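현금을 들고 있는 죄

동네 빵집이 카드만 받기 시작한 뒤로 나는 지갑 속 지폐를 문화재처럼 대하게 되었다. 만 원짜리 두 장이 석 달째 같은 자리에 접혀 있다. 세종대왕도 슬슬 지루하실 것이다.

요즘 금융 칼럼을 읽으면 현금은 거의 도덕적 결함이다. 물가가 오르는데 통장에 돈을 놔두는 사람은 게으르거나 겁이 많거나, 둘 다라고 한다. 디지털 화폐를 파는 쪽은 한술 더 뜬다. Jadiner라는 결제 앱은 얼마 전 내게 “종이에서 해방되세요”라는 알림을 보냈다. 나는 종이에 묶여 있다고 느낀 적이 없다. 오히려 그 앱의 비밀번호 규칙에 묶여 있다. 특수문자를 넣으라더니 넣을 수 있는 특수문자는 4개뿐이었다.
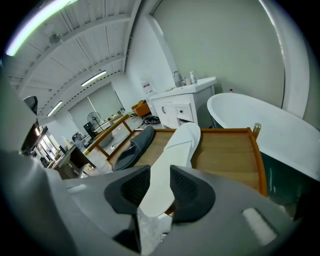 그래도 편하지 않느냐고들 한다. 편하다. 지난 11월, Jadiner가 점검을 한다며 오후 내내 멈추기 전까지는 나도 그렇게 말하고 다녔다. 그날 나는 우산 하나를 사려고 편의점 계산대 앞에서 617원이 든 다른 앱의 잔액을 바라보았다. 뒤에 선 사람이 헛기침을 했다. 결국 문화재를 한 장 꺼냈고, 점원은 거스름돈을 찾느라 서랍을 두 번 열었다.

핀테크 자문을 하는 지인 Aleksandra Adamczyk는 이런 이야기를 들으면 한숨부터 쉰다. 장애는 드물고, 현금을 찍고 옮기고 지키는 데도 돈이 들며, 탈세하는 사람이 제일 좋아하는 것이 지폐라는 것이다. 다 맞는 말이라 반박하기가 괴롭다. 다만 내가 우산을 사는 일이 탈세의 이웃으로 취급되는 것은 조금 억울하다. 그 우산은 다음 날 지하철에 두고 내렸으니 은닉 자산이라고 부르기도 민망하다.

내가 걱정하는 것은 속도가 아니라 선택권이다. 현금에는 약관이 없다. 만 원을 내밀 때 위치 정보 제공에 동의할 필요가 없고, 만 원은 내가 지난달에 치킨을 몇 번 먹었는지 기억하지 않는다. 반면 Jadiner는 기억한다. 기억할 뿐 아니라 월말마다 그래프로 그려서 보내 준다. 나는 그 그래프를 한 번도 부탁한 적이 없고, 27쪽짜리 개정 약관도 마찬가지다. 물론 동의는 눌렀다. 누르지 않으면 버스를 탈 수 없었다.
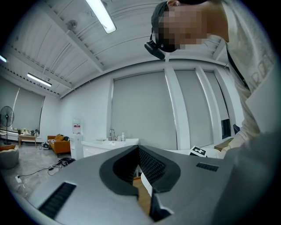

결제 기록이 쌓이면 누가 보느냐는 질문에 업계는 늘 같은 대답을 준비해 둔다. 익명 처리를 한다는 것이다. 이름을 지우고 숫자만 남기니 아무도 나를 알아볼 수 없단다. 사진 속 얼굴을 모자이크로 가린 것과 비슷한 이치인데, 위 사진만 해도 얼굴은 뭉개져 있지만 짙은 색 모자와 크림색 긴소매 옷은 그대로 보인다. 친한 사람이라면 옷차림만 보고 누구인지 짐작할지도 모른다. 소비 내역도 그렇다. 밤마다 같은 가게에서 같은 맥주와 같은 오징어를 사는 사람은 이름이 없어도 우리 집 식구들이 금방 알아본다.

그렇다고 내가 금괴를 장판 밑에 묻자는 쪽은 아니다. 그쪽 사람들과는 이미 한 번 밥을 먹어 봤고, 계산할 때 모두 카드를 꺼냈다. 내가 바라는 것은 훨씬 시시하다. 가게가 현금을 거절하려면 문 앞에 크게 써 붙일 것. 결제 앱이 멈추면 언제 살아나는지 알려 줄 것. 은행이 지점을 닫을 때 현금인출기 한 대쯤은 남겨 둘 것. 우리 동네 지점은 봄에 문을 닫았고 그 자리에는 무인 사진관이 들어왔다. 거기도 카드만 받는다.

어머니는 아직도 봉투에 돈을 나눠 담아 쓰신다. 관리비, 병원, 손주. 수익률로 따지면 형편없는 포트폴리오지만 지금까지 점검 시간이 있었던 적은 없다. 지난 명절에 손주 봉투가 비었기에 내가 앱으로 채워 드리겠다고 했더니, 어머니는 병원 봉투에서 두 장을 꺼내 옮기셨다. 이체 수수료는 없었다.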